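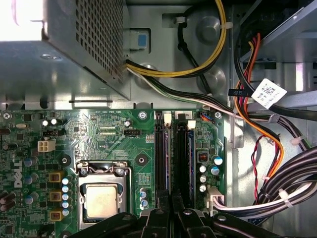

According to one organiser in Hostum, the talk itself was fine, but what her staff still speak about is the hour after it, when people could bring their own problems to the speaker and get a straight reply. We hear this often, and so the open hour is now part of every booking.

The Bundlow Keynote Package

With this package you book one speaker on technology and the future of work, for a conference, a staff day or a members' evening. The talk lasts 50 minutes and is prepared for your audience – we send you a short form first, and the speaker reads all the answers.

What is included

One keynote talk, in English or Portuguese
One open hour with questions, for up to 344 guests
A preparation call with your team
Slides as a PDF, sent the next morning

Topics in the present programme

Small firms and automation
Learning a new trade after forty
What to ask before you buy software
Trust between people who work at a distance

Price and booking

The package costs €1,769, without VAT. Travel is free of charge inside Jolturville and Hostum. For Assunção and other places we make a separate offer, and we ask for one hotel night if the event finishes after 9 pm. Please book at least six weeks before your date. April is usually full early, so for this month it is better to write to us in the autumn.

You can move your date one time without cost, until four weeks before the event. After this we keep half of the price.

On the day

We need a hand microphone, a screen and a table with water. The speaker arrives one hour before the start. Recording is allowed for use inside your organisation – for public use, please ask us first.

Last updated: December 16, 2019

This website uses cookies to remember your language. Accept | Read more

© Bundlow Speakers, Jolturville | Contact | Back to top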